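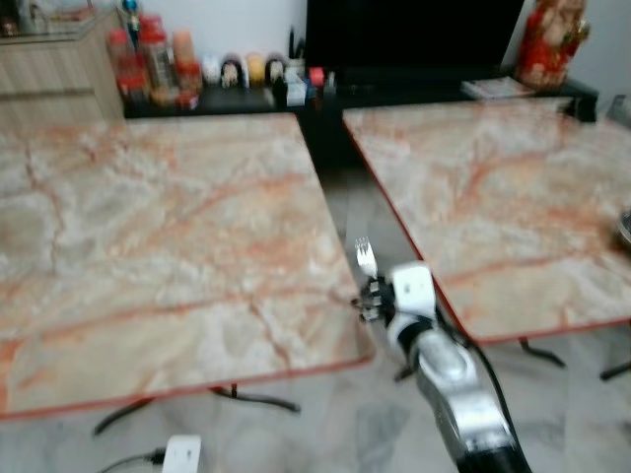 Vesela Shehu wrote to us in November asking whether a gift card runs out if you leave it in a drawer, and so many people have asked the same since then that we've put it at the top of the page.

Do Rallent gift cards expire?
No, never! A card keeps its full value until you spend it, and that goes for the paper ones we used to post out as well as the newer ones that come by email. If you find an old paper card and the code has rubbed away, send us whatever you can still read, along with the name of the person who bought it, and we'll look it up by hand. We love it when an old one turns up.

How much can I put on a card?
Anything from £2 to £100. We set the bottom at £2 so that children could buy one for a teacher or a gran out of their own pocket money, and we still get a little rush of those at the end of every summer term. If you want to give more than £100, just order two cards (or more) in one go. They can all be used together on a single order.

How is it sent?
By email, usually within a few minutes, or by post in a proper envelope with a handwritten note if you'd like one. Type your message in the box marked Note at checkout and one of us will copy it out. Please keep it to a couple of lines – the cards are small and Doina's handwriting is big.

Can I choose when the email goes out?
Yes. Pick a day at checkout and it will land at 11 in the morning. If you'd like to surprise somebody at breakfast, have it sent to yourself and forward it on when you're ready, or print it. The printed version looks lovely folded into a card.
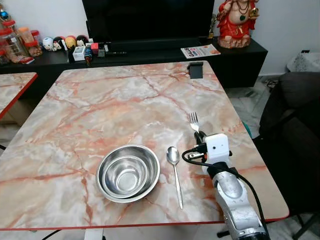 If you do print it, check that all of the code along the bottom has come out before you recycle the email. Black and white is fine. Nothing on the card depends on colour, and you can write on the back, fold it, or cut it down to fit a smaller envelope as long as the code stays in one piece.

Can I use a gift card in a sale?
You can use it on anything in the shop, sale or not, including postage. It works alongside a discount code too. Put the discount code in first and the gift card second, or the basket gets itself in a muddle and charges you the old price. If that happens to you, write to us and we'll refund the difference.

What happens if I don't spend it all?
Whatever is left stays on the same code, so hang on to it. You can check the balance at any time by typing the code into the Balance page. You don't need an account.

I've spent part of the card and want to return something. Where does the money go?
Back to wherever it came from. Say you paid for part of an order by gift card and the rest by bank card: we top the gift card back up first, then send the remainder to your bank. The gift card part shows up straight away. Banks take a bit longer.
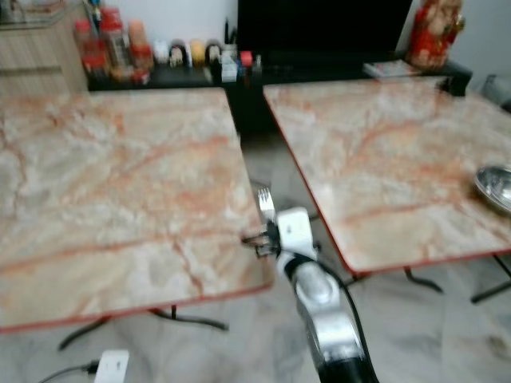 Mesfin Tilahun asks: what if the card has been thrown away by the time I send something back? Don't worry, the old code still works on our side, and we'll email it to you again once your parcel has arrived. Tell us the address you used for the order and we can do the rest.

Can I return the gift card itself?
If none of it has been spent, yes, and the refund goes to the person who bought it. Once part of it has been used we can't turn the rest back into cash, but you're very welcome to pass the code on to a friend.

I typed in the wrong email address. Help!
It happens all the time. Write to us with your order number and the right address, and we'll cancel the first code and send out a fresh one. As long as the first hasn't been spent, you won't lose a penny.

Can I use a Rallent card at Jirkden?
Not at the moment. Jirkden stock a good many of our things and we're very fond of them, but their till can't read our codes. Their own cards don't work here either, sorry.

Do you do cards for workplaces and clubs?
We do, and they're great fun to put together. For 11 cards or more, send us a list of names and amounts and Rajitha will set the whole lot up for you on one invoice, each with its own message if you like. Allow a few extra days in the run-up to Christmas.

My question isn't on this page.
Send it over through the Contact form and choose Gift Cards from the list. Biljana reads everything that comes in, and the good questions end up here.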